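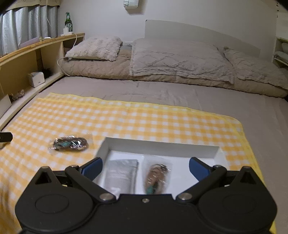
Packing the box is the part of the Grulcombe system I enjoy most, and it's also the part I get the most email about, so this section is longer than the other ones (sorry, get a drink). I pack on a bed. You want a big soft surface at a decent height where things stay put when you set them down, and you want a cloth under everything that's a different color from whatever you're packing. Mine is the yellow-orange and white checkered blanket, and you can see how well a clear packet shows up on it, even with the plastic being see-through and wrinkly. On a plain pale sheet I'd lose half of those. The box sits right on the blanket with the lid off, and the packets go beside it until their turn comes.

6 min read

Section 3. Packing a shallow box

Before you start

You'll need your box, your packets, a marker and the blanket. If you came straight here and skipped Section 2, go back and do the sorting first, please! Packing unsorted stuff just gives you a neat box of the wrong things, and then you're digging through it in August looking for the one thing you need. I have done this twice.

By "packet" I mean anything small that's already in its own wrapper or sleeve. By "bundle" I mean the thing inside it, folded or rolled or wound up. I use the words over and over below so that's the only bit of vocabulary you have to learn.

The steps

1. Clear the bed down to the sheet, and leave the pillows at the head end. Smooth the sheet out with your hands.

2. Spread the blanket. It doesn't have to cover the whole bed, just enough for the box and a good margin on each side. Pull it reasonably flat where the box will go.

3. Set the box down open. Wipe the inside with a dry cloth if it's been in the garage. I like a white one for this because the bottom stays bright and you can spot a stray button or a torn corner of plastic right away, but use whatever you have.

4. Lay your packets out on the blanket to the left of the box if you're left-handed and to the right if you're right-handed. (I'm left-handed, and I only worked out why my sister hated my method after a whole afternoon of her reaching across herself.)

5. Start with the flattest packet. Put it down flat in the box, on the left. Don't fold it to make it fit – if it's got creases in it already that's fine, leave them alone.

6. Add your first sleeve beside the flat packet. Bundles with a different color at one end are handy here, a brown one with a bit of teal-green showing for instance, because you can use the colored part as your marker and see at a glance which way round each one is.

7. Leave the right side open for now. Everybody wants to fill it! Don't. Get your flat things and your first sleeve settled, look at what's waiting on the blanket, and then decide.

8. Add the rest one at a time, longest first. If a sleeve has big empty margins past the ends of the bundle, tuck the margins under. No tape, no rubber bands.

9. Stop when you have one layer. These are shallow boxes, and one layer is all they're for.

10. Write on the short end of the box, then put the lid on. In that order, or you'll have forgotten what's in there by the time you've found the marker.

CAUTION: Don't seal anything that's the least bit damp in a plastic sleeve. If you aren't sure, leave it out overnight and pack it tomorrow. I lost a very nice scarf to mildew this way and I still think about it.

CAUTION: Keep each box under 900 grams if it's going on the upper shelf. The Achterberg shelf I use will hold more than that without complaining, but you're the one lifting it down over your face. I aim for 600 and most of mine come in under that. A kitchen scale does the job.

Notes on sleeves

Clear ones. I know the colored ones are cute, I own a stack of the Graltetti pouches in peach and I do use them, for the suitcase. For boxes you want to see through. The shine can be a nuisance under a ceiling light, you get white glints all over the film and it's hard to tell one dark bundle from another, so if you're working in the evening switch on a lamp off to the side and turn the overhead off.

Reuse the sleeves things came in if they're in good shape. If one has split along the seam, swap it, since a split sleeve snags the one next to it every time you pull it out.

Bundles should go into the sleeve loosely. You should be able to push on the middle with a thumb and feel it give. Tight bundles spring open the minute the sleeve does, and then you're rerolling on a Sunday night.

Notes on the box

Shallow beats deep for this. I used deep ones for years and the bottom layer might as well have been in another county. The Grulcombe boxes I'm on now are plain and rectangular and they stack, and I've got 54 of them in the hall closet (yes, really, we had a big house before this one and I never throw out a good box).

You can line the bottom if you like. I don't bother.

Labels: marker straight on the end works for me. My sister swears by the Rillik stick-on ones, and they do peel off clean, but they curl in a humid closet. If your closet's dry, go for it.

If something isn't working

Packets slide to one end when you carry the box. Either it's underfilled or the sleeves are very slick. Fold a paper towel into the gap and try again. I'd rather have a gap and a paper towel than a box crammed with things that don't belong together.

The lid won't sit flat. You've got a second layer. Take out whatever you put in last and give it its own box.

You can't remember which packets you've already checked. Move them across the blanket as you go, unchecked on one side of the box and checked on the other. If you've got a checkered cloth like mine you can line them up along the squares, and I promise it's more satisfying than it has any right to be.

The blanket keeps slipping. A very smooth sheet will do that. Tuck the blanket's edge under the mattress on the side you're standing.

You run out of evening halfway through. Leave the lid off, slide a tray under the box and move the whole business to a dresser, with the unpacked sleeves sitting on the tray next to it. Don't dump the sleeves on top "just for tonight." I mean it about this one.

How long it takes

Your first box is slow. I had a friend over to test these steps, and she spent ages on step 6 picking things up and putting them back down, which is partly why step 6 is written the way it is now. By the third or fourth box you'll be quick, and you'll start having opinions about where things go that aren't the same as mine. Good! Change the left and right around, start from the long packets, whatever suits. The only ones I'd ask you to keep as they are would be 9 and 10.

Once your lids are on, Section 4 has the shelf order and the index card that goes on the inside of the closet door.

Last updated Saturday, May 27, 2023

Written by Mavis Alcantara. Questions about the guide? Use the contact form and tell me which step you're on.

We use cookies to remember which section you were reading. By continuing you agree to this. Accept | Settings

© 2023 Mavis Alcantara. All rights reserved. | Contact | Back to top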